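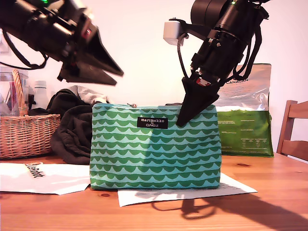 TALLENT OPENS BOOKING FOR WINTER SEWING EVENINGS

For immediate release, 5 Nov 2021

Tallent, the fabric shop and sewing school on Larnetti Street, has opened booking for its winter evening classes. 141 places, first come first served. Starts the week after next, runs to the end of February with a gap over Christmas. Beginners very welcome. Machines provided, bring your own if you prefer yours.

Last winter's classes were cancelled, as most people will know, and the waiting list has been sat in a drawer ever since. Everyone on it has had an email and gets first pick until Tuesday night. After that booking is open to all. If you were on the list and have heard nothing, check your junk folder, then ring the shop.

What's on

Zips without tears. Four evenings. Flat zip, concealed zip, open-ended zip, and how to replace a broken one in a coat you still like. Always the first to fill up.

Curtains and blinds. Six evenings, the longest course on the list. Please measure your windows before you come, twice, and bring the numbers with you. Lined curtains only this time, no pelmets.

Mending. Drop in, no booking, pay on the door. Elbows, knees, hems, pockets. Clean clothes please.

First garment. Five evenings, an apron and then a simple skirt. The pattern is included and so is the interfacing, but not the cloth.

Small makes. Single evenings, each one finished in a night. Pencil cases, wash bags, needle rolls, a lined drawstring bag.

Viera Kadlec, who runs the school, said: "We have had people stopping us at the till for months asking when the evenings are back. They're back. The big table has been sanded, there are new lamps over the cutting end and I've finaly got rid of the chairs that pinched."

"I would say to anyone nervous, come to a Small makes night first. You go home with a thing in your hand. Then sign up for curtains if you must."

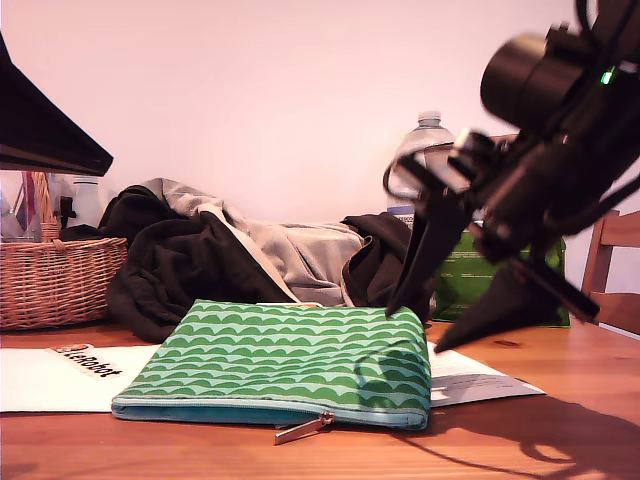
Printed cotton is the theme of the Small makes nights this year, and pattern matching in particular. It is the question that comes up most over the counter. Plain cloth forgives a lot, a repeat does not. Stripes drift, checks step up at the seam, flowers lose their heads. Rows of scallops, like the green and white ones on the zipped pouch, are a good place to learn – the rows give you a line to cut along and you can see straight away if a side has slipped. Larger prints need more cloth than you think. Viera will have a sheet to take home showing how much extra to allow for each size of repeat.

Cloth for the classes comes from Plisano, which is supplying cotton remnants at a reduced price, sold by weight on the night. Zips and thread are from Zanetti. Both firms are sending end of line stock, so colours are what they are and will change week to week. If you have your heart set on a certain shade buy it beforehand in the shop, where class members get a discount on full metres until the end of the course.

Fabric swap

The swap returns too, one Saturday only in February, date to be confirmed on the shop door. At the last one 932 pieces of cloth changed hands, weighed and counted in by hand and entered in the ledger. 939 came in. The seven left over went for lining.

Rules as before. Pieces must be washed, ironed and bigger than a tea towel. Write the fibre on a slip and pin it on, if you know it. "Don't know" is a fine answer, write that. No foam, no wadding, no fur. Patterns are welcome if all the pieces are in the envelope. Doors at ten, please dont queue across the bakery entrance.
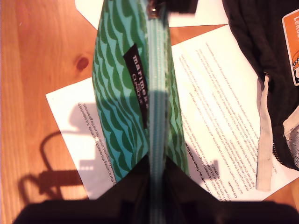 Zipped pouch in green and aqua with a scalloped wave print.

Booking and practical details

Book in person at the till or by phone during shop hours. No online booking this year, sorry, the system is being changed over. Payment in full when you book. Refunds up to a week before the first class, after that we will try to sell your place on for you.

Evenings run from seven until half past nine. Entrance by the side door, the front will be locked. There is one step at the side – call ahead and we'll open the front with the ramp out. Under 16s need an adult on the same course.

Windows will be open, so a jumper is a good idea. Tea and coffee in the break, bring a mug with a lid. No drinks on the cutting table.

Bring: fabric scissors if you have them, pins, a tape measure, a pencil. Spare scissors are kept at the school but there are only 2 left-handed pairs so left-handers please say when booking.

Press enquiries

Viera Kadlec, at Tallent, Larnetti Street. Mornings are best. Interviews and visits to a class by arrangment, evenings only.

ENDS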